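Home Organization, Session 4: The Entryway
Instructor: Randa Zein

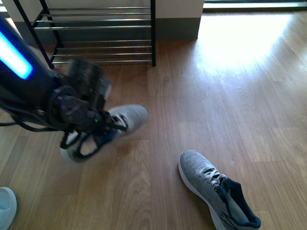 Entryways are my favorite space to teach, and shoes are where I love to begin! They come in pairs and they go out every day, so a habit forms fast. An open rack with metal bars suits knit sneakers like the gray ones with the navy collar — air gets under the sole, and grit drops to the floor where a broom can reach it. Heels go over the back bar, toes forward.

For next week: clear your own rack completely, wipe the bars, then put back only what you wore in September.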